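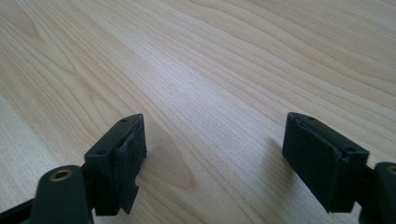
I Want My Hobbies to Stay Useless

26 December 2020

A few weeks back I took a loaf of bread over to a neighbor, left it on the porch, and got a very sweet text in return. "You should sell these!" I know it was meant kindly. I said thank you and meant that too. Then I stood in my kitchen feeling a little grumpy for the rest of the afternoon, and I've been trying to work out why ever since.

I think it's that I hear it about everything now. Knit a hat and you should open a shop. Take a decent photo of a heron and you should do prints. My cousin grows more hot peppers than any one household could eat, and somebody at every family dinner (back when we had those) brought up labels and little bottles. It's the biggest compliment we know how to give, and it comes with a price tag stuck to it.

I did try it once, so I'm not talking from nowhere. When I lived in Hirdale I made soap, just for me and whoever I owed a birthday present. A friend talked me into an online shop, and I called it Drollia, a name I still like more than anything I made under it. I sold 274 bars the first year. People were lovely! They left nice reviews, they came back, one lady ordered for her whole book club. And by October I couldn't stand the smell of lavender.

What happened was small and boring. I used to make a batch when I felt like it and throw in whatever sounded good -- coffee grounds, orange peel, once some dill, which was awful. Once people were paying, I made the three kinds that sold, over and over, and spent my evenings on postage and boxes. If a batch came out ugly I used to laugh and put it by the sink. Now an ugly batch was money. I closed the shop after that second winter and didn't make soap again for 3 years.

Now, I do know that plenty of folks need the extra cash, this year more than ever. If selling candles is what covers the gas bill, please sell candles, and I'll buy some. I also know there are people who light up when a stranger pays for something they made. Good for them. My complaint is with the idea that it's the natural next step for everybody, as if a pastime you keep at home is a business that hasn't gotten off the couch yet.

The same thing has crept into stuff you can't even sell. I started a language app in the spring, and it now tells me I'm 1,000 points short of something. I don't know what the something is. I did an extra lesson at eleven at night to get closer to it. My walks are counted, my books are counted, and I have caught myself picking a short book over a long one so the number would go up before New Year's. That's a silly way to choose a book.

So I've picked up the banjo. I'm bad at it. I've been bad at it for months and I'm getting better so slowly that you'd have to be very generous to hear it. I don't record myself and I haven't set a goal. I play the same four songs after supper, mess up the same part of the second one, and then do the dishes.

And I'm still baking. I wrote back to my neighbor the next day and said they weren't for sale, but there'd be another one on the porch when I got around to it, probably rye.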